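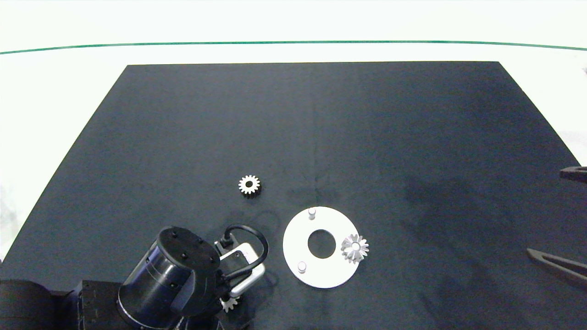 *Slide 1. Gear station, left gripper with one of the pointed white gears, plate with its two pegs.*

Start with the fault, skip the company intro. They had it from the chair.

- Station at Brondodcombe, two arms, one plate. Job is to put the gears on the pegs. Controller is Narnow, the planning is ours.
- Point at the white gear on the right rim of the plate, teeth out past the edge. Remember it for slide 4.
- In May we ran 2,099 cycles. 40 ended with a gear off its peg and the software reporting a good placement.

**What went wrong**

The success check looked at gripper width only. Fingers open, arm clear, cycle passed. It never checked where the gear was. Amparo Correa found it by going through the logs by hand. (Pause here, she is in the room.)

Worse part: after a false pass, the second arm was cleared to come in. In 66 cycles both arms were over the plate at once. The interlock was reading the same flag. No one was hurt and the guard stayed shut, but say plainly that it was a safety fault.

**What we changed**

- Interlock now reads joint positions, separate from the task result.
- Camera check on the peg before a pass is logged.
- Slower approach near the plate. Costs us cycle time, Gravance accepted it.

If asked about the Acuña grippers: same fault, same fix, retest still open.

Next slide: the log from the first false pass.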